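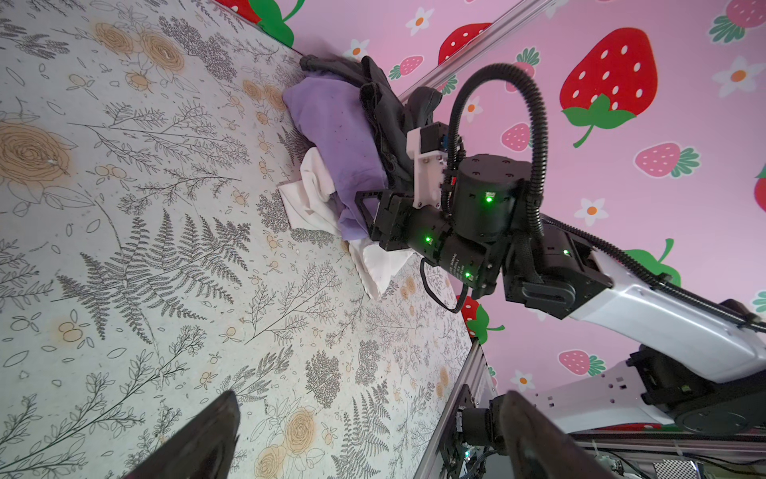

Company > About us

Products Hire Support About Contact

About Bedero

Bedero builds and hires out two-armed robot kits for teaching household jobs. Our customers are university labs, colleges and a few small firms working on laundry, tidying and table setting. We sell one main product, the Culel kit, and a yearly service plan to go with it.

We started in a unit behind a furniture repair shop. The first kit was made for a college that wanted two arms on a table and could not find a supplier who would deliver them already set up. We built it in 6 weeks. They asked for a second, and their neighbours asked for one after that.

What we make

The Culel kit has two arms, each with a black two-fingered gripper and a small camera near the wrist. Everything is fixed to an aluminium rail frame which bolts together with one size of hex key. The main links are white and the joints are black. Green lights on the joint modules show that they have power. Cables run on the outside of the arm, in loops, so that a damaged one can be changed without taking the arm apart. Some people find this untidy. We have looked at running them inside and decided against it for now.

Kits leave us assembled and tested. A customer needs a firm table, two wall sockets and a laptop.

Clothes

Most of our kits are used for handling clothes. Fabric is hard for a robot. It folds under the fingers, a dark top on a dark top is difficult to tell apart, and a pile never lands the same way twice. Every arm is run on mixed clothes before it goes out, picking from a heap on a covered table, and we keep a record of the grips that slip. An arm has to complete 700 picks before we pack it.

We do this in ordinary surroundings, with patterned tablecloths and patterned walls. A plain grey bench gives good results that do not hold up in a family kitchen. Customers are welcome to send us their own cloths and garments and we will use those for the final test.

Hire and service

Kits can be bought or hired by the month. Hire includes delivery, setting up and a half-day of training for up to four people. The service plan covers one visit a year, spare fingertips and telephone help. The phone is answered from nine until five, except on Tuesday mornings when we are all in the workshop.

Our recording service, Polla, is for customers who want examples of a task but have no room for a kit. You tell us the task, we carry it out by hand control, and you receive the recordings. The smallest order is 1,000 examples. Orders over 3,000 are split into batches so you can check the first before we go on.

Where we work

Our workshop is in the Morais building, on the ground floor, with a loading door at the side. Visitors can try a kit by appointment. Please bring flat shoes and tie back long hair. There is parking for three cars.

We do not make humanoid robots or anything that moves around the house by itself. We are sometimes asked for a machine that will do the ironing, and we do not have one of those either.

For prices and current waiting times, use the contact page. School and college orders are invoiced after delivery.

14 shares 2 comments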